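Plikholm open day recordings: README

Hi! I put this folder together after the October open day at Plikholm, and a few people asked me what is in it and whether they can use it. So I wrote down what I remember while I still remember it. If you were there you can skip most of this and go straight to the part about the files.

What the day was

We opened the doors at 10 in the morning and ran the cloth handling demo until a bit past 4. Visitors came in small groups, watched a run or two, and then anybody who wanted could drive the arm for a while from the operator's seat. Kids were far better at it than I was on my first try (I'm told I am still slow). The job was always the same kind of thing: clothes on a table, pick up a piece, fold it or move it over to the other side. Sounds easy until you try to catch a sleeve with two fingers and a view from the wrist!

The program went by the name Tekomer, so you will see that word in the folder names. Skuteck is the name of our recording script. If a file starts with "sk" it came straight out of the script and I haven't touched it.

What is in the folder

There are 319 episodes, spread over 7 sessions. Each episode is one attempt at one piece of clothing, from the moment the operator pressed start to the moment they pressed stop. 140 of them were driven by visitors and the rest by us. The column called "driver" in episodes.csv tells you which is which, and it only ever says "visitor" or "team". We kept no names and no ages, so please don't write and ask for them.

Every episode has the wrist camera video, the joint positions, the gripper opening, and a short text label that I typed in by hand. The labels are uneven. In the morning I wrote things like "pick up red shirt by the collar, fold toward the middle, let go", and by the afternoon I was down to "fold red". I meant to go back and fix them and I have fixed session 1 and half of session 2.

Success is marked yes, no or "meh". Meh means the cloth ended up more or less where it should be but you wouldn't put it in a drawer like that. I left those in on purpose — I think they are the most useful ones, and I'd love to hear if you find the same.

Known problems

Session 3 has a clock offset between the video and the joint positions. There is a small script, fix_offset.py, that lines them up again. Run it once, and only once, or you will shift everything the other way.

Episode 3512 is not a typo. Skuteck numbers its episodes from whatever counter it was left at, so the numbers jump around. Use the row order in episodes.csv if you need things in sequence.

Visitor runs have long pauses where the arm sits still over the table. That was mostly me talking. I haven't trimmed them, so you may want to drop anything where the joints don't move for a few seconds.

We used red and white clothing a lot, so don't expect a model trained on this to know much about a pair of jeans. More colors are on my list for next time.

Using it

Go ahead and use it for research or teaching. If you show it somewhere, please mention the Plikholm open day. The copy on the Buschmann drive is older and is missing session 7, so get it from here instead. Questions and fixes are welcome in the issues, and I check them most evenings.

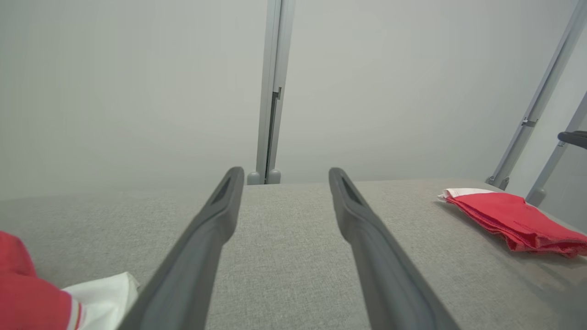
One more thing on the labels: if you correct any, send me just the rows you changed and not the whole episodes.csv. I am still editing session 2 in my own copy, and merging two full files by hand is how I lost an evening last time.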